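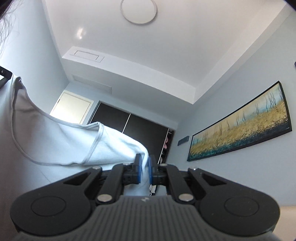
My project this term was about laundry, and more exactly about the long and rather lonely stretch between the clean pile and the closed drawer. I chose it after my grandmother, Ailbhe Moynihan, told me she could fold a whole family's wash before her tea went cold, and I wanted to find out how she did it. Plain knits, like the smooth white one I began with, seemed the kindest place to start, and I still think so, although they slide about more than you'd expect (especially the thin ones!).

## What I did

I folded 40 garments in my bedroom on Dratgate and wrote down how long each took. For the first half I used my own method, and for the rest I used hers, which begins with laying everything flat and bringing the sleeves across the body. Three got left out of the results for being socks, so the tables cover 37.
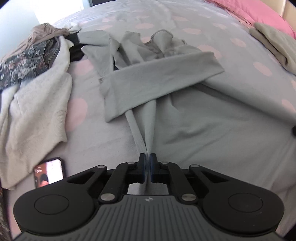

*Figure 2. Light gray long-sleeved top on the bed, one sleeve folded across.*

## What I found

Long sleeves were slowest by either method, and a soft duvet made it harder to keep a fold straight. In September I'd like to try it all again on a proper table.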